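Cups and Table Linen, Skurncombe House

Posted 1 Jan 2019 by Zulema Arancibia

These are from the small front room, where the everyday tableware is kept. The cups were bought over several years, mostly from Lestell and from a shop in Renanano that has closed. Click any picture for the larger size. The full set is in the February album.

The green cloth
Teal green, one of two we bought from Zapata. The other has faded and is now used in the hall. It covers the work surface and shows up both light and dark pieces well. In this one there is a white cup, with a black piece a short way to the left of it.
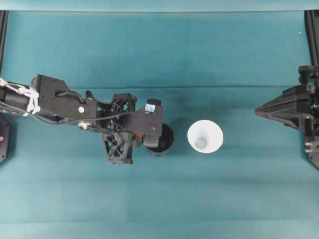

Ordering prints
Prints are on matte paper, 7 inches on the long side. Allow two weeks for delivery. Larger sizes can be made on request, but please write first, as not every file is big enough.

Using the pictures
You may use them on a personal page with a credit to Skurncombe House. For anything printed in more than 100 copies, please ask.

Back to galleries
Next: Plates and bowls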